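Vasterier 8: arranque parado 55 segundos depois da atualização 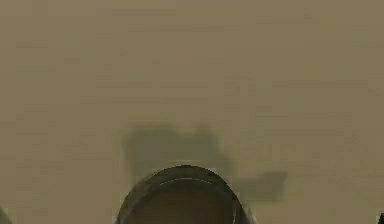
Superfície cáqui com a peça escura arredondada em baixo, render de simulação

pirn_tec
Atualizei da 7 para a 8 em setembro. O carregamento do núcleo é normal, mas depois o sistema fica 55 segundos à espera antes de abrir a sessão. Máquina com 16 GB de RAM e disco SSD. O registo só mostra "a aguardar dispositivo de swap".

lobo_cinza
O UUID da swap mudou? O instalador da 8 formata a partição de novo se lhe for indicada. Compara a saída do blkid com o fstab.

pirn_tec
São diferentes. No fstab ficou o antigo.

kernelito
Com 16 GB eu removia a swap e acabava o problema. Comenta a linha no fstab e reinicia.

lobo_cinza
Discordo. Sem swap perde a hibernação, e o Trendum ocupa cerca de 2 GB só a indexar. Corrigir o UUID é uma linha.

kernelito
Quem hiberna um computador de secretária? Uso a Vasterier sem swap desde a 6 – nunca tive falhas por memória.

choi_user
Atenção que o initramfs também guarda o UUID em /etc/initramfs-tools/conf.d/resume. Se só mudarem o fstab, a espera pode continuar. Depois de editar:
update-initramfs -u

pirn_tec
Corrigi os dois ficheiros e gerei o initramfs. Arranque em 8 segundos. Mantive a swap.

lobo_cinza
Convém abrir um relatório no Pirnine. O instalador devia atualizar o ficheiro resume.

kernelito
Para mim é erro de quem manda formatar a partição, mas abram.

pirn_tec
Relatório aberto, com os registos em anexo.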